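Home Projects Courses People Downloads Contact
Search this site Go

Firnell: report on a small cooperative puzzle game

Project report, Game Design Studio, second year

1. What we wanted to make

Firnell is a puzzle game for two players who sit at the same computer. One player controls the miller and the other controls the river. The miller walks, carries sacks and turns wheels. The river player has no body on the screen. He or she can only raise and lower the water in different parts of the map, and the miller must live with the result.

The idea came from a complaint that all of us shared. In many cooperative games the second player is a copy of the first one with another color of hat. If one of the two is more skilled, this person solves the room and the other one follows behind. We wanted that both players need each other from the first minute, and that a weak player cannot simply be carried.

The game was made in one term by a group of three students. We used the Dasetti engine, which the department has installed in all the lab rooms, and we drew the tiles ourselves. The playable build has 12 rooms. In the plan we had 16, and in section 5 I explain what happened with the others.

2. The rules of water

The water has three heights: low, middle and high. Every room is divided into basins, and the river player selects a basin and moves its water one step up or down. The total amount of water in a room is fixed. If you raise one basin, another one must go down, and the game shows with a small arrow from where the water will be taken.

This rule of fixed water is the heart of the game and it was also the rule that we discussed the most. In our first paper version, the river player could raise all basins freely. It was very easy to understand, but the puzzles were not puzzles. The river player made everything high, the miller took the boat to the exit, and the room was finished. With the fixed amount, each helpful action has a price somewhere else, and the two players begin to talk about the price.

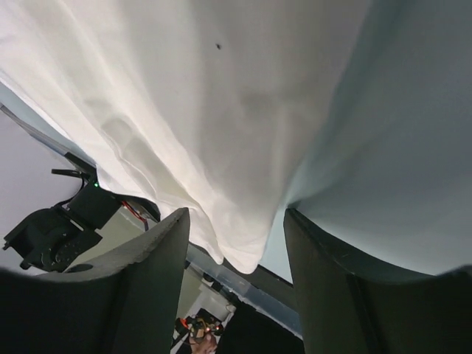 The miller has only a few actions. He can walk on dry ground, cross low water slowly, and use the boat in middle or high water. He can carry one sack. If he goes into low water with a sack, the flour is spoiled and he has to return to the mill. In an early version this restarted the whole room, which was too hard and also a little boring for the river player, who did nothing wrong. Now only the sack is lost.

Wheels are the third part. A wheel turns when the water at its side is middle, it stands still when the water is low, and it breaks when the water is high. A broken wheel can be repaired by the miller, but he must put down the sack to do it. I think the wheels are the best element of the design. They give a reason to want a certain height and not only "more" or "less".

3. Building the first rooms

We built the rooms on paper first. Each basin was a square of card, and we moved coins between the squares to show the water. This method is slow but it shows mistakes very early. One room that looked rich in the sketch had only one possible order of moves, and on paper we could see this after two minutes of play.

After the paper stage we moved the rooms to Dasetti. The engine has a good tile editor, but it does not know anything about a quantity that is shared between areas. We first tried to let every basin ask its neighbor for water. It worked in the rooms with two basins and then failed in larger rooms, where water was sometimes created from nothing. I spent almost a week searching for this error. The solution was to remove the conversation between basins completely and keep one list for the room, which owns all the water. When the river player asks for a change, the list decides if it is permitted and then tells the basins their new heights.

This change made the code shorter. It also gave us the undo function almost for free, because we only needed to save the list and the position of the miller — nothing else in the room can change by itself.

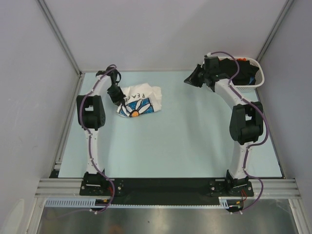
Undo caused a different problem, a social one. Who should be allowed to press it? When both players had the button, some pairs used it to argue. The miller took back the move of the river, and the river made the same move again. We decided that undo must be held by both players at the same time. It is a small thing, but it forces them to agree that the last move was bad, and sometimes during this talk they discover that the move was good.

4. Testing

We had two evenings of testing in November, both on a Friday and both in the lab room after seven o'clock. The players were students from other years. We did not explain the game. We gave them the controllers, started the first room and stayed silent, which was more difficult than I expected.

The first evening showed that our tutorial was bad. We had written text boxes that explained the three heights, the fixed water and the wheels, all before the first move. The players pressed the button to skip them, and later they asked us what the arrow means. For the second evening we removed all the text boxes and made the first room with only two basins and no wheel. If you raise the left one, the right one falls, and you cannot avoid seeing this. The wheel came in the next room, alone, with nothing else to think about.

Another result was about the speed of the water. In our version it took three seconds to change height, with a nice animation of which we were proud. The river players hated to wait and the miller players were drowning in impatience. We reduced it to one second. The animation looks worse now and the game plays better.

We also learned that the two roles are not equal in stress. The miller has his own body in danger, so this player speaks a lot and gives orders. The river player becomes quiet and begins to obey. This was exactly the type of "second player" that we wanted to avoid. Our answer was to hide some information from the miller. In the later rooms, the height marks of distant basins are visible only when the river player selects them, and the river player must say in words what is there. The pairs in the second evening talked much more evenly, although I must admit that they were other people, so the comparison is not a strict one.

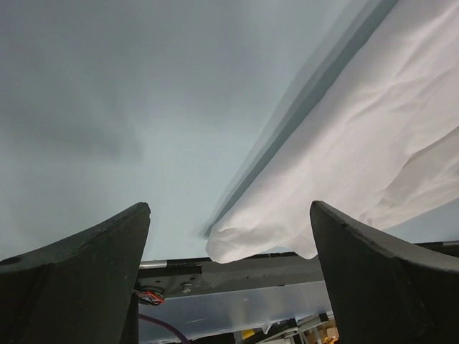
One pair finished a room in a way that we had not planned. They broke a wheel on purpose with high water, to stop it, and then used the still blades as a bridge. We did not know that the miller could walk on a broken wheel. In the code it was simply a solid object without any special rule. We kept it, and we later built one room which can be solved only in this way.

5. What was cut

The rooms that we removed all belonged to the last chapter, which was called Stustham. It was a town where the river goes under the houses, and it had a fourth height of water, the flood. The flood would cover also the ground between basins and join them together. On paper it was exciting. In the engine it meant that our list of basins was no longer a fixed list, and every function that used it had to be written again.

We worked on the flood for about two weeks and then we stopped. I still think that it was the correct decision, but we took it too late. If we had stopped after the first days, we would have had time to make the sound properly. At the moment the game has only the noise of water, the noise of steps and a short melody at the exit. Many testers said that the rooms feel empty, and I believe they were speaking about the sound, even when they talked about the graphics.

We also cut the character Gil, an old heron who gave hints. He stood beside the exit and, if the players did not move for a while, he pointed with his beak at a basin. The problem was that he often pointed at the wrong one. A room can have several states from which the solution is different, and Gil knew only the solution from the start. To calculate the correct hint for any state we would need a solver, and none of us had written a solver before. His drawing remains in the title screen. 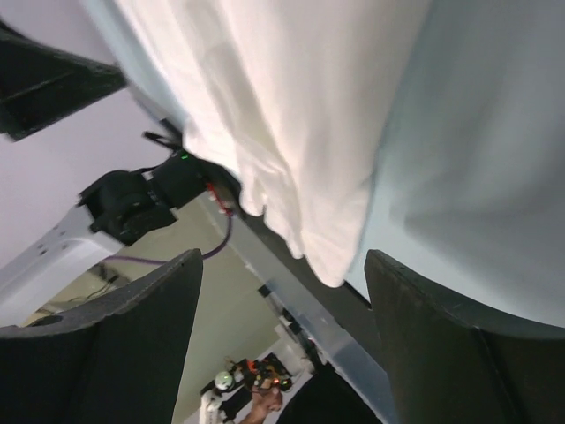 6. Evaluation of our own work

The mechanics are stable and I am satisfied with them. In the second evening there was no crash, and water was never created or lost. The order of the rooms is good until the middle of the game. After this the difficulty jumps, since the rooms that should prepare the hidden marks were made in a hurry. If a pair arrives there tired, they will probably stop.

The story is weak. We have a miller, a river and a mill, and we never say why the river wants to help. At the beginning one of us wrote a nice page about it, with an old promise between the two, but no sentence of this page reached the game. A single line of text at the start of each room would be enough, I think, and it is the first thing that I would add.

The division of work was not ideal. I wrote the code for the water, another member made the rooms and the third one made all the art. When the water code had its error, the room designer could not test anything for days and the artist continued to draw objects for rooms that did not exist yet. For a next project I would prefer that each person can build a simple room alone, also if it is ugly.

7. Next steps

We want to repair the difficulty in the second half with two or three easier rooms, and to add the sound. The game at present needs two controllers, and we would like to permit that the miller uses the keyboard. An online version was requested by several testers, but we do not plan it. The talking is a large part of the game, and the hidden marks are not fair if one player has a bad microphone.

The build and the paper version of the first rooms can be found on the Downloads page. The paper version needs scissors, a few coins and one object to be the miller; we used an eraser.

Share this project 3 comments 16 shares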